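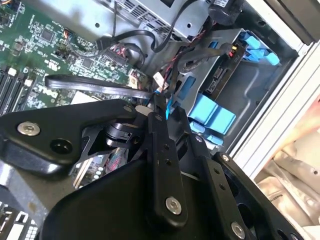
Week 3: Collecting demonstrations

Our learner copies what it is shown, so the examples matter more than the network. This is my favourite part of the course!

Terms
Demonstration: one complete attempt at a task, with wrist camera view, joint positions and gripper opening recorded together.
Episode: the stored file for one demonstration.

The Plorell set
2,248 episodes of work inside desktop computers, of which 1,087 involve cables. Cables are wonderfully awkward: they bend, they hide connectors, and they never lie the same way twice.

In the lab
Each pair records 20 episodes. Change the angle of the case between attempts. Keep your fumbles too, and label them "recovery" if you got back on track. Stop recording once the gripper is clear of the case.

Reading before next week: Grunotdale notes, page 46.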